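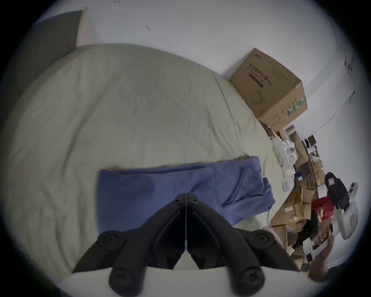 Folded and on the bed, which is as far as most of my washing gets.

Feltbridge is getting its launderette back

16 February 2026

I've got good news for anyone in Feltbridge who has been drying towels on the back of a dining chair since before Christmas. The launderette on Goodall Street is reopening at the end of this month, and it's coming back bigger than it was!

You'll remember it shut in December, with a handwritten note on the door and a very sad row of machines behind the glass. I'd been going there for years (we've never had room for a tumble dryer) and I took it quite personally. Since then it's been the bus out to Bravside with two bags and a pocketful of change, and anyone who has tried getting a wet double duvet onto the 526 will know what sort of winter I've had.

The new people are called Bundus, a small firm that already runs the launderette in Bravside, so at least I know what I'm getting. They've taken on the old unit and the empty shop next door, and they're knocking through. There will be 20 machines in all, counting the dryers, and a few of those will be the big drums that can take a king-size duvet without it coming out damp in the middle. There's going to be a proper folding table as well. The old one had a wobbly leg and a strip of carpet glued to it, and I can't say I'll miss it.

I popped my head round the door last week while the builders were having their tea. It's a bit of a mess in there still, pipes everywhere and no floor to speak of at the back, but the front window is in and the sign is leaning against the wall waiting to go up. They told me the plumbing has been the slow part. Half of it was older than anyone had guessed and had to come out.

The part I'm most pleased about is the service wash. You drop your bag off in the morning and pick it up folded the same day, and they'll do bedding on its own if that's all you've got.

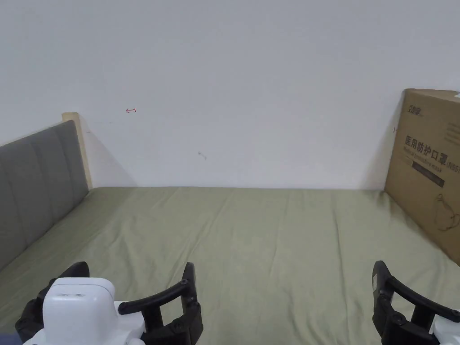 Bedding is where most of us come unstuck, I think. Shirts and socks you can manage in a sink if you really must, but there's no sink in Feltbridge that will do a double sheet, and getting one dry in a flat in February takes days. And then there are the creases. A fitted sheet like the sage-green one on this bed can be pulled fairly flat and still have soft wrinkles in it, and that's about as good as I ever manage at home. Bundus say they'll press flat sheets and pillowcases for a bit extra. Fitted ones they'll fold for you and wish you luck, which seems fair enough to me.

Prices haven't gone up on the wall yet. I was told they'll match Bravside, so it shouldn't be a shock if you've been making the trip like me. You'll be able to pay by card, but they're keeping coins too, and I was glad to hear it because my mum won't use anything else.

There's a bit of money from the town behind all this. The high street fund put in 4,000 towards the new front and the ramp up to the door, and a collection in the shops nearby raised over 2,000 pounds on top. I put a fiver in the jar at the bakery and felt very grand about it.

Opening hours will be seven till nine every day, with the last wash at half past seven. The first weekend is half price for everyone, so expect a queue. I'll be the one near the front with two duvets and a flask.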